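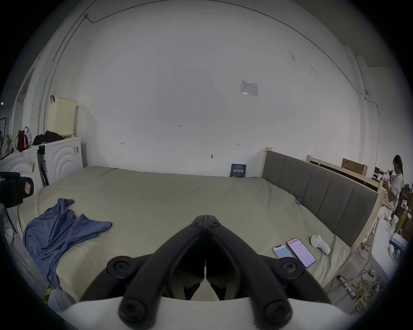
Unit 8: Sleep and the Working Day
Course handout, Endberg School of Health Studies

Students should read this handout before the seminar. It covers the body clock, sleep debt and the effects of shift work.

The body clock
Most adults follow a daily rhythm set largely by light. Evening light delays the rhythm, and morning light moves it earlier. Meals and exercise also play a part, though a smaller one. 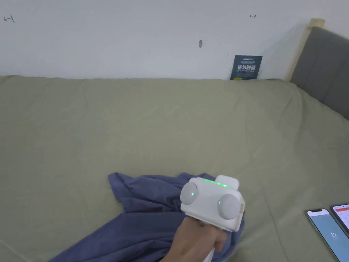 Muthoni Kariuki asked in January whether a regular wake time matters more than a regular bedtime. For most people it does — the wake time fixes the first light of the day.

Sleep debt
Sleep lost over several nights adds up. Students should note that people are poor judges of their own tiredness after a week of short nights.
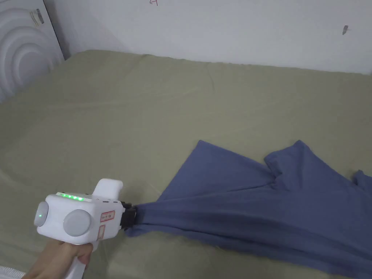

Reaction time slows, and errors in routine work become more common. One long night does not fully repair the loss.

The Medby sleep diaries
The set reading draws on diaries kept by 169 night workers in Medby. Entries give bedtime, wake time and naps. Missing entries are left blank in the tables and must not be filled in.

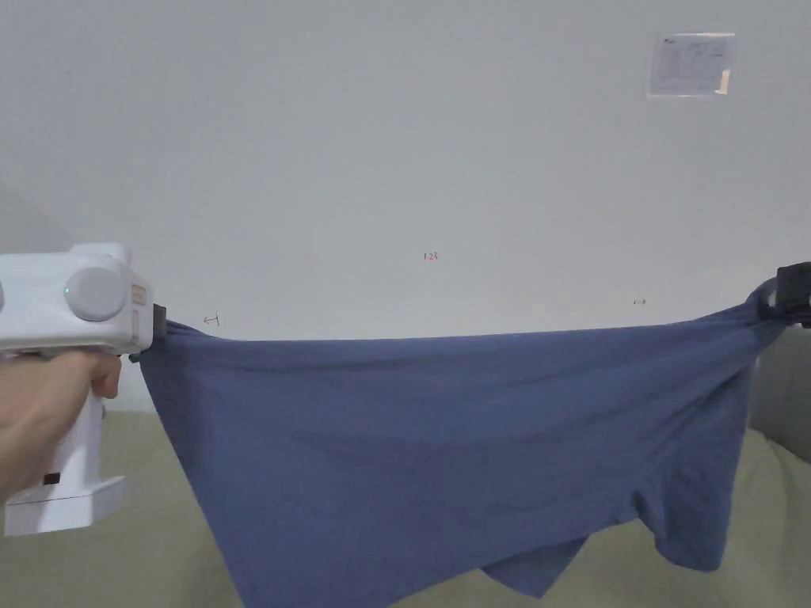 Written work
Submit a summary of no more than 2000 words to Heino Sakalauskas. State clearly which diary tables were used.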